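The delivery robot that would not pull over

A soft wheel sensor, a strip of sunlight and a rule written for winter kept a Thaler machine standing in the middle of the road

The call came in to the Pludlow operations desk shortly after midday: one of the delivery robots had stopped in the street and was not answering. It had not hit anything. It was upright, its battery was more than half full, and its cargo lid was locked. It was standing well out from the curb, where any driver coming over the rise would meet it.

Thaler machines are supposed to do one thing when they are confused. They slow to walking pace, move to the nearest edge and wait there with their lights flashing until a remote operator takes over. The Pludlow crew calls this tucking in. On this run the robot slowed, turned a few degrees toward the curb, turned back, and did the same thing again for 60 seconds. Then it shut off its drive motors where it was.

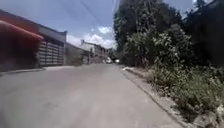 The Pludlow route, where the road has a curb on both sides but no lane markings.

Nothing was damaged and no one was hurt. A van driver waited behind the robot, then steered around it. But Orcombe, the company that runs the service, pulled every unit on the route that afternoon and kept them in the depot until it knew why the machine had failed to get out of the way. A robot that stops is an annoyance. A robot that stops in traffic and cannot be moved from a desk is a safety report.

The first suspect was the radio link, and it was the wrong one. The link had dropped, but only after the motors shut off. The operator had been connected for the whole minute and had pressed the takeover button twice. Both requests reached the robot. Both were refused, and the log gave the same reason each time: maneuver in progress.

That line sent the engineers to the code that handles tucking in. It was written two years earlier by Gindetti, the contractor that supplied the navigation software, and it was tested mostly in winter, under flat gray skies. To find the edge of the road, it compares two sources. One is a depth sensor that looks for the step up to the curb. The other is a camera that looks for a change in brightness where the pavement ends. If the two agree, the robot moves over. If they do not, it straightens and tries again.

Pale concrete under a high sun is hard on both. The gray road and the gray curb come out nearly the same on camera, while the strongest line in view can be the edge of a shadow. The depth sensor might have settled the matter, but on this unit it was reading low. A mounting bracket had worked loose and the sensor had tipped toward the ground. It saw the curb late, and the camera had already voted for the shadow.
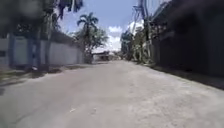 Words and photographs by the Orcombe Field Review
14 June 2023

Loose brackets are common enough. The fleet has logged more than 1,000 of them, most caught at the morning check with a hand on the housing. This one was tight at the morning check, according to the sheet, and the crew has no cause to doubt it. Broken ground like the rougher stretches of the lane will shake a bracket that has been retightened too many times, and the thread on this one was worn.

The harder question was why the operator had been locked out. The refusal was deliberate. Early in the trials, an operator had taken control in the middle of a tuck-in and driven a robot into a post, so Gindetti added a rule that no takeover would be accepted until the maneuver was finished. The rule assumed the maneuver would always finish. It had no limit on the number of attempts, only the 60-second timer that cut the motors, and cutting the motors also put the radio to sleep to save power.

Each of those decisions had been reviewed. They had been reviewed in separate meetings, and the notes show no one asking what they did together.

The repair has three parts. A takeover request now ends any maneuver and brings the robot to a stop under the operator's control. The radio stays awake after a motor shutdown. After a second failed attempt to find the edge, the robot quits trying and calls the desk.

The software was replayed against 4,000 recorded tuck-ins before it went onto a machine. It gave up early on some that the old version had completed, mostly on bright days – a trade Orcombe says it will accept. The brackets are being replaced with a type that takes a locking nut.

Robots are due back on the Pludlow route in July. For the first weeks each one will be followed on foot by a crew member carrying a stop switch, and the midday runs will stay off the schedule until the bright-light results have been checked.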